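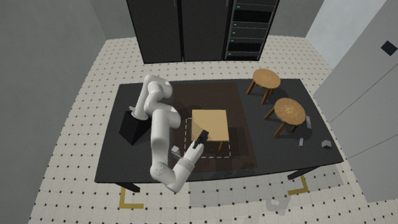 4. Positioning the Prillmont 830 dehumidifier

Choose the spot before you fill in the warranty card, as the unit should stay upright once it has been unpacked. It needs a hard, level floor. Tiles are fine, and so is a small wooden table with short legs if the tabletop is flat and holds the full weight.

1. Leave a clear gap on all sides – curtains count as an obstruction.
2. Slide the water tank in until it clicks.
3. Plug the unit directly into a wall outlet.
4. Press POWER, then set the humidity level with the arrow keys.

Note: In damp months such as August, use the HIGH setting for the first day and empty the tank when the light turns red.

CAUTION: Do not use an extension cord. Do not tilt the unit with water in the tank.

If the display shows E2, switch off, reseat the tank and start again from step 2.

Previous | Contents | Next: Cleaning the filter

© Prillmont Home Products | Contact us | Back to top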